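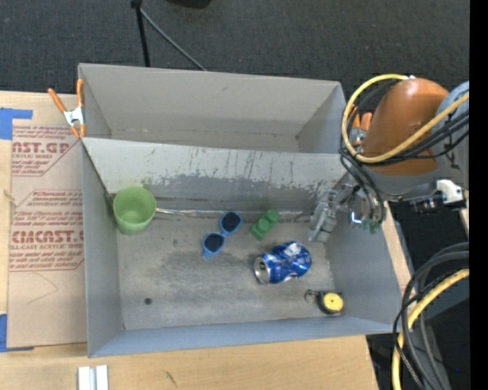
Rent-back agreements: what to settle before closing

October 20, 2020

More sellers are asking to stay in their homes for a while after closing. Most of the time the reason is simple. They have sold one house and the next one isn't ready. A rent-back agreement, sometimes called a post-closing occupancy agreement, lets the seller hand over the deed and keep living in the house for a set number of days as the buyer's tenant.

Our office handled several of these over the summer, mostly in Fluvmont and on the older streets near Moura. Noémie Bouchard, who reviews our closing files, has put together the points that come up most often.

Length of stay

Shorter is easier. A stay of 10 days is rarely a problem for anyone. Once the stay runs past a month, the buyer needs to look closely at the loan. Many mortgages for a primary residence require the buyer to move in within a set period, often 60 days, and a long rent-back can put the buyer in breach. Ask the lender early and get the answer in writing. Depending on the state, a longer stay may also bring the arrangement under ordinary landlord and tenant law, with its own rules on notice and deposits.

Rent

There is no fixed rule. Some buyers offer the first few days free to make their offer stand out. After that, the usual approach is to charge the seller what the buyer is paying per day in principal, interest, taxes and insurance. On one recent sale in Clusau, the rent for the whole stay came to $1,134, taken out of the seller's proceeds at the closing table. Paying it all up front saves the parties from chasing checks later.

Deposit

The buyer should hold a deposit, and it should sit with the title company or an escrow agent until the seller is out. The agreement needs to say what the deposit covers. Damage is the obvious item. Cleaning, unpaid utilities and the removal of things left behind should be listed too – garages and sheds are where most arguments start.

Insurance

Both sides need to make a phone call. The seller's homeowners policy is tied to owning the home, and after closing the seller may have no cover for furniture and belongings unless a renters policy is in place. The buyer's new policy may assume that the buyer lives there from day one. Tell the agent that the seller is staying on and ask whether an endorsement is needed.

Repairs and utilities

If the water heater fails on the fourth day, who pays? The agreement should answer that before it happens. A common split is that the seller looks after small items and the buyer, as the new owner, pays for major systems. Utilities can stay in the seller's name until move-out, with a final reading on the last day.

Walk-throughs

Do 2 of them, one just before closing and one after the seller has left. Take dated photos both times. Simone Rangel in our Girnudley office keeps a room-by-room checklist, and she will email it to any client who wants a copy.

Leaving late

Every agreement should have a firm end date and a daily charge for staying past it. The charge should be well above the normal rent. Sellers whose next purchase depends on someone else's closing should ask for a few spare days at the start, when it is still easy to get them.

Our standard form is only a starting point, and a real estate attorney should read the final version. We are updating the form for January, with a longer section on pets and a clearer one on keys and garage remotes. Clients with a closing scheduled before then can call Sebastião Portela, who has a draft of both sections and can send them over.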